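4.2 Wrist-view observations in the simulated room

The question put to the chore benchmark was a narrow one: given a parallel gripper and a rendered domestic room, how much of a household task can a learned policy complete without help? Bakker and Naseri ran 400 episodes in the Tarnen simulator. Most of the failures were logged before any object had been touched. The policy had turned the wrist away from the work and then had little in view from which to recover (Figure 3a).
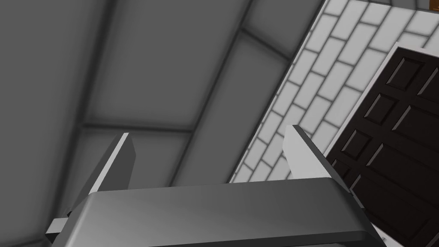 4.2.1 Loss of view

We call an episode lost when the wrist camera shows only fixed parts of the room, such as ceiling, wall or door, for longer than the set limit. By this rule 243 episodes were lost. A person tidying a kitchen glances away and back again at almost no cost. The policy has no such habit, and its next action depends heavily on what the wrist view contains. Plain surfaces offer it very little. Panel joints and brick courses repeat, and the pose estimate drifts along them.

Arumugam suggested adding a fixed overhead view. This reduced the drift – though it also slowed each control step – and it did not help with grasping.

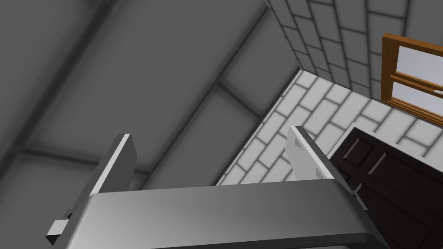
The remaining episodes were therefore scored on contact alone. An object counted as held if it stayed between the fingers for seven seconds after the lift command. Thin or curved shapes were the hardest to score, as the fingers are flat and a small error in approach changes where they close. Nearby furniture and fittings made matters worse by limiting how far the fingers could open (Figure 3c).

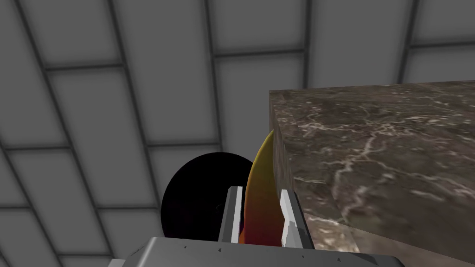
Figure 3. Wrist views from the simulated room: (a) open gripper, with ceiling, brick wall and door; (b) open gripper, with window frame and door; (c) curved red-to-yellow object at the fingers, beside a marble-textured block.

On these results we would not describe the policy as ready for unattended chores. Section 4.3 repeats the contact test with the Stevden controller.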